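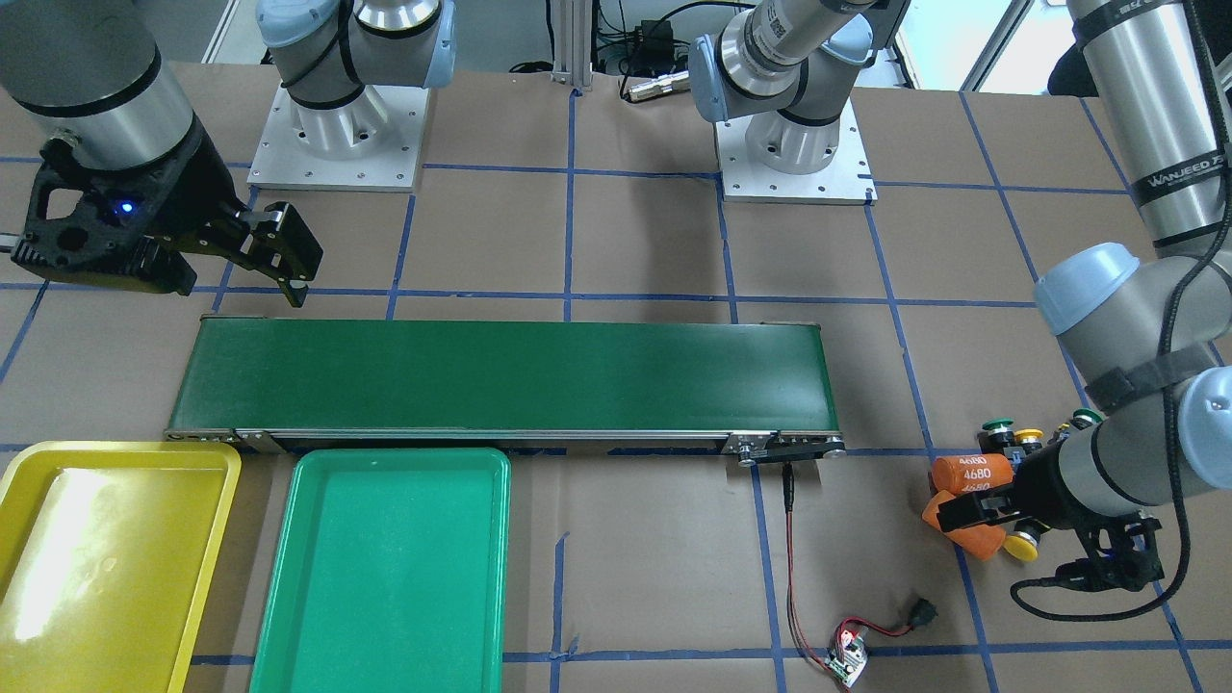

Section 2.2 — Preparing the Table and the Belt

Read this section completely before you connect the power. The work takes one person less than an hour, but the paper must lie flat first, and this is the part where most people hurry too much.

The instructions are valid for the Vindel belt unit, order number 1364, with the Rocha tray pair (one yellow, one green). If your trays are from an older delivery the colors can be different, and then you must also change the colors in the sorting list at the end of the guide.

Covering the table

1. Clear the middle of the table and wipe the top with a dry cloth. Do not use a wet cloth, the tape will not hold afterwards.
2. Roll out the brown paper and leave it for 10 minutes with a weight on every corner.
3. Fix the outer edges of the paper with tape. Start from one corner and smooth with the flat hand toward the opposite corner.
4. Mark the grid with the blue tape. Make the long lines first, then the cross lines. Press the tape well where two lines cross.

Note: The grid is only a help for the eye. It is used for putting the belt and the trays back to the same place after cleaning. You may choose the size of the rectangles yourself, but write it down on the inside cover of this guide.

Caution: Do not cut the tape with a knife on the paper. A cut in the paper will open more every time something is pushed over it.

Placing the belt unit

5. Lift the belt unit by the metal frame with both hands. Never lift it by the belt or by the motor end.
6. Put it down across the middle of the paper, with the motor end to your right when you stand at the front of the table. The long side of the frame should be parallel to the nearest long tape line.
7. Look along the frame from one end. If the unit rocks, there is a fold in the paper under it. Take the unit away and make the paper smooth again.
8. Lead the cable from the motor end down toward the front edge of the table. It should lie loose on the paper and must not pass under the frame.
9. Put the small controller board on the paper, close to the front edge. Keep metal tools and loose screws away from it. The board has no cover and can be damaged by a touch when the power is on.

Caution: The power plug stays disconnected until step 15. Leave it lying where you can see it.

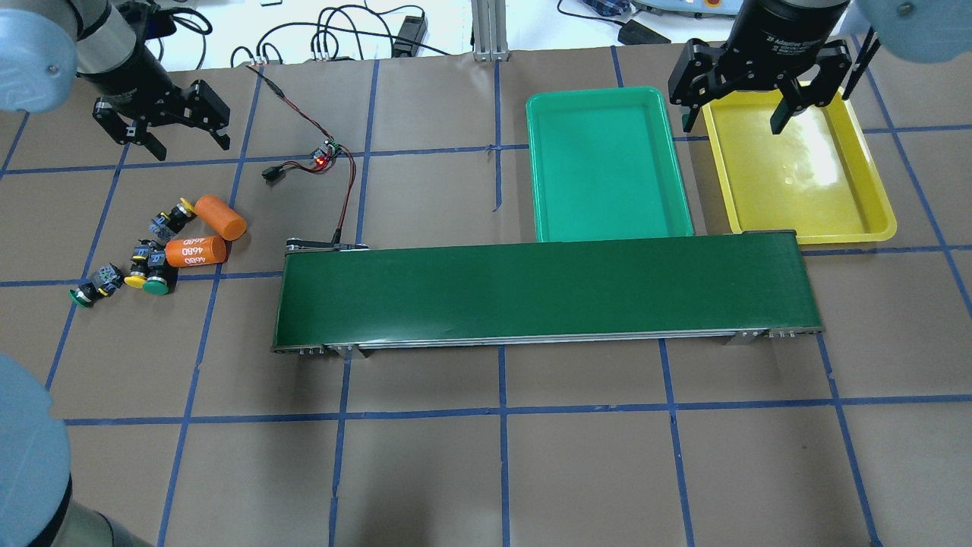
When the belt is in its place, continue with the two trays. They belong together on the front side of the belt unit, at the end which is away from the motor, and their long use is only possible if they cannot slide during work.

10. Put the yellow tray to the left and the green tray beside it. The rims may touch each other.
11. Push both trays gently until they meet the side of the belt unit. Do not press, or the frame will move from its line.
12. Check that the trays stand flat and that no cable is under them.
13. Empty both trays before every new run. Small parts are easily overlooked in the corners, because the plastic is shiny and reflects the ceiling lamp.

Note: If the reflection disturbs you, a thin sheet of matte paper can be placed in the bottom of each tray. Lorkel sells cut sheets in this size, but ordinary paper does the same work.

Small parts which are waiting for the belt can be kept on the paper beside the unit — but leave a hand's width free on all sides of the frame. Parts that lie closer are sometimes pulled in by a sleeve.

Fitting and testing the push button
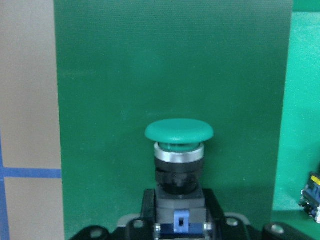 Fig. 3 — Green push button with metal ring and contact block.

The button is delivered already mounted in its black fixture. You do not need to open it. Hold the fixture with one hand and examine the following points:

14. The metal ring under the green cap must sit straight and must not turn with the fingers. If it turns, send the button back to Randodine and do not tighten it with pliers. Look also at the gray contact block below. It should be seated fully in the fixture, without a gap on one side. Do not pull the blue tab, it is used only by service.
15. With the belt free of parts, connect the plug. Keep your fingers away from both ends of the belt unit.
16. Press the green cap straight down with one finger and let go. The belt should start to run slowly toward the trays' end.
17. Let it run for 2 minutes and watch the edges of the belt. The same distance to the rail should remain on both sides. If the belt wanders, disconnect the plug and go to Section 4, Belt Tension.

If the belt does not start, disconnect the plug, wait a moment and check the cable at the controller end. Connect again and press the button a second time. Do not press many times quickly — the controller reads this as a fault and must then be reset.

After the last run on Friday, disconnect the plug and wipe the trays. The paper can stay on the table until the tape begins to lift at the crossings.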